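Bornton's Saturday bus is back, and I for one am chuffed

Tuesday, March 10, 2026

Good news for anyone who, like me, has been stuck at home on Saturdays since January! The number 6 bus between Bornton and Kudilov starts running again this weekend, and I've already got my shopping list ready (it's a long one).

The council dropped the service after the New Year because of the roadworks on the hill. I rang them up more times than I'd like to admit, and yesterday a very patient woman told me the road is open and the drivers are booked.

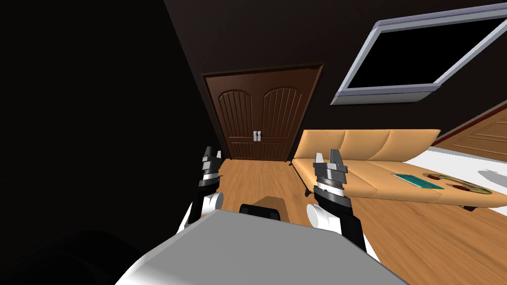
So what will it cost to ride? A single is £2 whichever stop you get on at, and under-fives still go free.

The first bus leaves the market square at 10 in the morning, with one every two hours until teatime. It'll go past the library again too, which I'm really pleased about – that walk up from the main road with a bag full of books was no joke. Almost 175 of us signed the petition in the post office, so thank you if you were one of them! New timetables are on the counter there now.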